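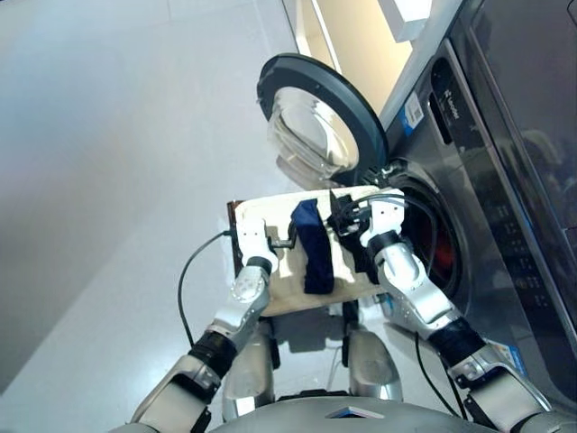
Laundry thread! A few of you have been asking where the humanoid project got to, and I keep answering in half sentences while standing in line for coffee, so let me do it properly. Get comfortable, I am not a brief person.

For anybody new: we're a handful of people in a shared workshop called Hulme, and we've been putting this robot together in the evenings. Today, May 31, 2019, is tray day. The hands hold the tray, the tray goes up under the washer door, and the little gripper on the tray does the small work between the board and the drum.

Why a tray at all? Because the fingers are lovely for holding a board by its edges and pretty terrible at a sock. We spent most of the spring trying to pinch fabric with them (I have the blisters from re-threading tendons to prove it) and then Damián Villalobos said, why don't we let the hands do what they're good at and put something else on the fussy job. I was annoyed for about a day and then I built him a tray.

The board is cream on top with a dark wood edge, and I'm prouder of that edge than I should be. I did it over by hand after the first one splintered. The pale top is deliberate too: navy cloth on a cream board is an easy thing for the head camera to pick out, and navy cloth on my old walnut board was misery.

Somebody asked about holding it steady. The trick (I say trick, it took us weeks) was making the two arms agree with each other. If the left wrist decides it is level and the right wrist has its own opinion, the whole board twists and everything slides toward the floor. Now one arm leads and the other follows. Yvonne Fairclough wrote that part and I will be thanking her in baked goods until I'm old.

The code for it lives in a folder called Stitik, which was a typo, and now it's the name. The tray is officially Grurero. Please don't ask me to defend either of those.

Cables! Yes, I know. I can hear every one of you who has ever wired a panel. There are loops hanging down both sides and one off the underside of the tray, and they're staying loose until I'm sure of the lengths. I tied them up neatly once, early on, and then the arm reached farther than I'd measured and pulled a connector clean out. Never again. They get their sleeves in June.

Cost, since it always comes up: the tray and its gripper came to roughly 400 dollars, and a good chunk of that was me ordering the wrong servos and being too stubborn to send them back.

Still on the list: a softer pad for the gripper, a way to tell one sock from two stuck together, and closing the washer door, which I've been putting off because that glass is heavy and I'm a coward.

If you've done anything with thin fabric and small grippers, please tell me what you used on the fingertips. I've got silicone tape, a bag of rubber thimbles and a free evening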